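Ticket: Shared label printer prints fine, then prints everything again at 3 a.m.
Status: Closed (fixed, grudgingly)
Opened by: Dayana Bermúdez
Handled by: I-hsuan Yen
Opened: 2024-10-04

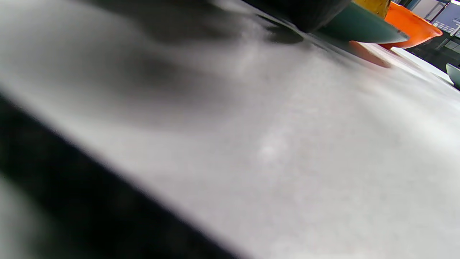

Attachment 1: gray tabletop, speckled finish.

Original report (Dayana)

The label printer in the Laneo office works all day. People send labels, labels come out, life goes on. Then at 3 a.m. it prints the whole day's labels a second time, in order, onto the floor. I have come in to a pile of 200 of them. Please make it stop. I have turned it off and on again, so we can skip that part.

Reply (I-hsuan)

Thank you for skipping that part. I'm going to ask you to do it one more time, only with the power cord out of the wall for a full minute, because the switch on that model puts it to sleep and leaves the memory alone. Also, can you send me the queue name from the print settings? There should be one. If there are two, tell me both and I'll go make coffee.

Reply (Dayana)

There are two. "Labels" and "Labels (new)". The new one is from March. I unplugged the printer for a minute and stood next to it like I was waiting for toast.

Log, first pass (I-hsuan)

Looked at both queues on the print server. "Labels" is the old one and points to the printer by its address. "Labels (new)" points to the same printer by its name, Qiu. So we have two doors into one room. Everyone's computer is using the new one except for shipping, who are using the old one, because shipping did not get the email or did not care for it.

Removed the old queue. Moved shipping to the new one. Printed 13 test labels, all of which said TEST. Left the ticket open overnight, since I have been hurt before.

Reply (Dayana)

It did it again. All of today's labels, plus your 13. I now have two sets of labels that say TEST, which I guess is a backup.

Log, second pass (I-hsuan)

Fair. So the duplicate queue was ugly and innocent. Putting it on the list of things I fixed that weren't the problem.

Next I looked at who sends jobs at 3 a.m. The server log shows one login at that hour, a service account for Sornar, our order software. Sornar runs a nightly sync. According to its settings page the sync "reconciles outstanding documents." I wrote to Sornar support asking what counts as outstanding. They sent me a link to the settings page.

Tried the following:
Turned the sync off for one night. No reprint. Also no orders in the morning, and I heard about that from several people before I had my coat off.
Turned the sync back on and moved it to noon. Reprinted at noon, in front of witnesses.
Turned on detailed logging. The log limit is 800 lines, and it hit the limit before it got to anything I wanted to read. Raised the limit.

With the longer log I can see it. After each label prints, Sornar waits for the printer to say "done." If it never hears that, it marks the label outstanding and saves it for the night run. Our printer does say done. It says it to the print server, and the print server keeps it to itself. There is a checkbox for passing status back to the sending program. It came unchecked when somebody set up the new queue in March. I checked the account name on that change and would rather not discuss it.

Reply (Dayana)

Was it you?

Reply (I-hsuan)

I would rather not discuss it.

Fix

1. On the print server, open the properties for the queue and go to the Ports tab.
2. Turn on "Return job status to sender." Apply.
3. Restart the print service. Warn people first. I didn't, and Edov accounting lost an invoice they were fond of.
4. In Sornar, clear the outstanding list by hand before the next sync. Skip this and you get one last reprint of everything, as a farewell.

Confirmation (Dayana)

Three nights, no labels on the floor. The printer was sitting there this morning with its light on, looking like it had never done anything wrong. Okay to close.

One other thing — the badge printer upstairs has started printing everybody's name in capital letters. Should I put that here or open a new ticket?

Reply (I-hsuan)

New ticket, please. Closing this one. And please send me the queue name when you open it. If there are two, you know what I'll be doing.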